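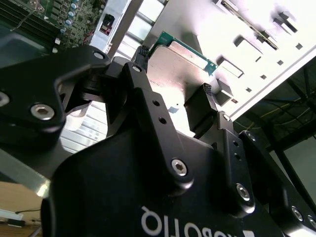 Nisholm Robotics Club Boards > Build Projects > CPU install task, semester thread

solder_goblin
Starting a fresh thread because the old one is mostly people arguing about pizza toppings. For anyone who missed the meeting: our fall project is having the arm put a processor into a motherboard that's already sitting in a case. Pick it up, carry it over, line it up, lower it, let go. A person does the lever and the cooler. The demo is in December and the case stays open the whole time, so don't put the side panel back on to be tidy.

We picked the task because it sounded easy at 11 p.m. I stand by the process if not the result.

What I need this week is opinions on the grasp. Right now we pinch the chip between the two fingertip pads and carry it over the case at a tilt, then level out above the socket. It holds. My question is whether we should be gripping it that way at all.

marginal_torque
We should not. You're pinching near a corner on one side and along an edge on the other. Those two contacts aren't opposite each other, so when you squeeze, the chip wants to rotate. That's where your tilt comes from. You didn't plan it, you inherited it.

solder_goblin
I would like it on record that the tilt is in the code.

marginal_torque
I read the code. The comment next to it says "why is it doing this" and then there's an offset.

solder_goblin
It's a very good offset.

pennywhistle88
Can I ask a new person question? Why not suction? Every pick and place video I've ever watched uses a little suction cup. The top of the chip is flat metal. It seems like it's begging for it.

kettle_logic
Not a dumb question, I asked it last year. Short version: we don't own a vacuum setup, and the club budget for the semester is $200, of which Dagdag shipping already ate a chunk. Long version: the course credit people want us to use the gripper the department paid for, and they get sad when it sits in the cabinet.

marginal_torque
Suction is the right answer though.

kettle_logic
Suction is the right answer the way moving to a bigger house is the right answer to a messy kitchen.

overfit_otter
I'll disagree with both of you. Suction gets you the pick. It does nothing for the part that's failing, and that's the last bit of the place. The socket wants the chip flat and square, with the notches lined up. If the board is a hair off from where we think it is, a suction cup will put the chip down in the wrong spot just as confidently as the fingers do.

Also I was the one running trials on Thursday so I have actual numbers for once. Carry over the case: 100 tries, dropped 6. Every one of the drops came when the arm sped up between waypoints. None of them came while it was holding still. So the grip is okay-ish and the motion is rude.

marginal_torque
Dropping 6 is "okay-ish"? Into an open case? With a board in it?

overfit_otter
It's a dead chip and a dead board. They've been through worse. They were in the Tolum lab.

pennywhistle88
Is it really all dead parts? I was scared to touch anything.

kettle_logic
All dead. Please still don't touch the socket pins, since bent pins change how the chip sits and then we'd be tuning the robot to match your thumb. We already have one board tuned to somebody's thumb and it lives on the shelf as a warning.

solder_goblin
Great, numbers. What did the place look like?

overfit_otter
Bad. I'm not posting it until I've redone the board calibration, because I'm pretty sure someone bumped the case between sets. If it was you, I'm not mad, but please tell me, and also I'm mad.

solder_goblin
It might have been me. I was getting my coffee.

overfit_otter
Why was your coffee behind the robot.

solder_goblin
It's warm back there.

marginal_torque
Okay, trying to be useful. Two things I'd change before anybody spends money:

Move the grasp so the pads land on the middle of two opposite edges. We lose a little room on the way down because the fingers have to clear whatever is next to the socket, but we stop fighting the rotation.

Cap the acceleration on the carry. It's one parameter. It will look slower in the demo and the audience will survive.

kettle_logic
On the first one, have you checked the clearance? The memory slots aren't far from the socket and those finger links are not dainty. I tried a centered grasp in the spring with the old Kisis pads and the pads themselves bottomed out on the socket frame before the chip was down. We let go a little high and it hopped.

marginal_torque
Hopped how far?

kettle_logic
Far enough that we needed a flashlight.

marginal_torque
Then grab higher on the edge. The pads don't have to hang below the chip.

kettle_logic
The chip is very thin. "Higher on the edge" is a fun phrase to say about something that thin.

overfit_otter
Kettle's right about the hop, but those were the fat pads. The textured ones we have on now might be different. Worth an afternoon. I'd do the acceleration cap first, by itself, so we know which change did what. Last year we changed 5 things in one night, it got better, and we spent a month not knowing why.

solder_goblin
That was a beautiful night.

pennywhistle88
Another question. The camera is on the wrist, right? When the gripper is holding the chip, it blocks a lot of what's under it. How does it see the socket at the end?

overfit_otter
Mostly it doesn't. We look before the chip goes over, save the pose, and then trust it on the way down. Hence my feelings about people bumping the case.

pennywhistle88
Could you clamp the case to the table?

kettle_logic
...

solder_goblin
We have had this project for weeks.

marginal_torque
I would like to nominate pennywhistle88 for club president.

pennywhistle88
I have a clamp in my car. It's for a bookshelf. It can hold up to 200 pounds, according to the sticker.

overfit_otter
Bring it. Put something soft under the jaw, it's a thin sheet-metal case and I don't want it folded.

solder_goblin
Plan then. Clamp goes on first, otter recalibrates, we rerun the carry with the accel cap and the grasp exactly as it is now. After that marginal gets an afternoon with the centered grasp. If it hops, marginal finds the chip.

marginal_torque
Fine. I'm still going to bring up suction at the next meeting.

kettle_logic
Put it under new business, after pizza toppings.

overfit_otter
Coffee stays on the other side of the room. I'm putting tape down.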